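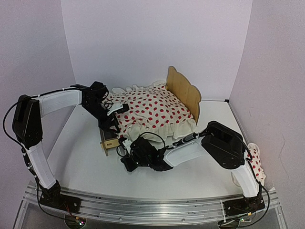 Home Courses Clubs Notices Log in

Işık Technical College – Robotics Club

The Robotics Club has begun its summer term project, in which students teach a pair of robot arms to make a doll's house bed. The work is supervised by Ms Zerrin Eren and runs until the end of June.

Two teams are taking part, with 16 students in all. Each team must straighten the spotted comforter and put the matching pillow in its place at the head of the bed.

Members are reminded that the ruffled edge catches easily. Please close the grippers slowly, and keep the bedside table clear of the fabric before a run is started.

Mylene Rivera has written the guide for new operators. It is 12 pages long and should be read before a first turn at the controls. Printed copies are kept in the Kolleck Room.

Barış Tokgöz and Sevim Başaran will record the results for both teams. A run counts only if the bed frame has not been moved – this rule was agreed with the students at the first meeting.

The club room is open from 4 pm. Students wishing to join next term should give their names to Ms Eren.

This site uses cookies to remember your settings. Accept | Manage

Contact the College | © Işık Technical College | Back to top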